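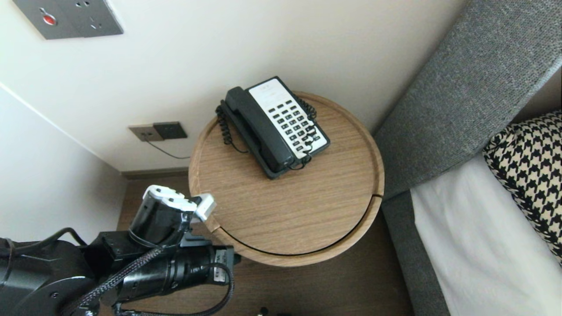
2021-05-17

I have been going to community theater long enough to distrust the quotes on the poster. "Electrifying." "A triumph from first note to last." Who said it? The poster for the Flallisgate Players' last big musical had four of these lined up under the title, and two had no name attached at all. A third was credited to "audience member." I was an audience member. I thought it was fine.

What set me off this week was the Players' email about reopening. They plan to come back with a full-scale musical, a cast of over 20, and the message is already calling it "the must-see event of the season." They haven't held auditions. The show hasn't been cast, the band hasn't been hired, and the dance captain is, as far as I can tell, a blank line on a form. But it's a must-see.

I know how this works. You have seats to fill, and "pretty good, with a strong second act" does not fill them. The old Wokwood Playhouse seats 876, which is a ridiculous number for a town our size, and I have sat in there on a closing night when you could have given every person in the audience their own row. If I had to sell that room, I might start reaching for "spellbinding" too.

Still, I think it does harm. If every production is a triumph, I can't tell my sister which one to drive two hours for. She came up for the murder mystery in January of last year on the strength of a rave in the program's own newsletter, and the gun didn't go off, and then the understudy said bang. She has not been back. Her loss, in a way, because the show right after it was the best thing I have seen on that stage, a small two-person drama with a kitchen set and no orchestra, and it got one line on the website. No adjectives.

That one was directed by Gordon Petrenko. I don't know him well. I've talked to him in the lobby a few times and he has never once told me his show was good. He asked whether I could hear the daughter in the last scene from where I was sitting. I could, mostly. He wrote it down on the back of a ticket envelope. I'd trust that man with a musical, though I doubt they'll ask him.
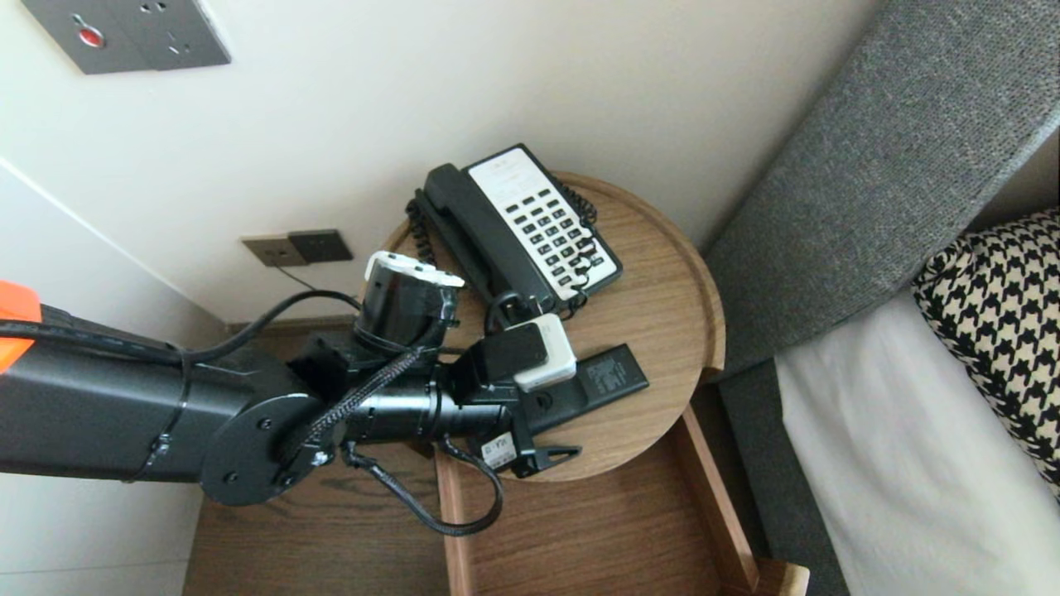 Phone, nightstand, open drawer.

Back to the email. The other piece of news is a new sound system, which they are calling "Broadway quality." It's made by Jasix. I don't know the brand, and maybe it's wonderful. I do know that the sound problem at Wokwood has never been the speakers. The problem is that the band sits on the same level as the front row and plays as loud as it likes, and the singers respond by shouting. I have heard tender ballads in there delivered like somebody calling a dog in from across a field. A new system will make that louder. They say it cost $2000, and I would have spent it on a music director who can tell a drummer no.

And yes, I will buy a ticket. I always do. I've read the scripts of the last few plays ahead of time over noodles at Sangkhawat, which is across the street and does a decent early dinner if you ask for the check when you order. I've missed one opening in years, and that was for a wedding. I'm not against these people. Most of them work all day and then go learn harmony parts in a cold room, and the ones who can sing can really sing.

I'd just like somebody to write down what happened. Was the lead good? Did the set change take so long that people checked their watches? Was the second act too long – it's nearly always too long – and did anyone cut it? A review like that would sell me a ticket faster than "vigorous" or "hypnotic" ever has. The local paper used to run them. Now it prints the press release with the exclamation points still in it.

So when the new musical opens I'll put my notes up here, the same as I did for the last few. If it's great I'll say which parts. If you were in the cast of the murder mystery, I'm sorry about the gun thing, but I was there and it happened.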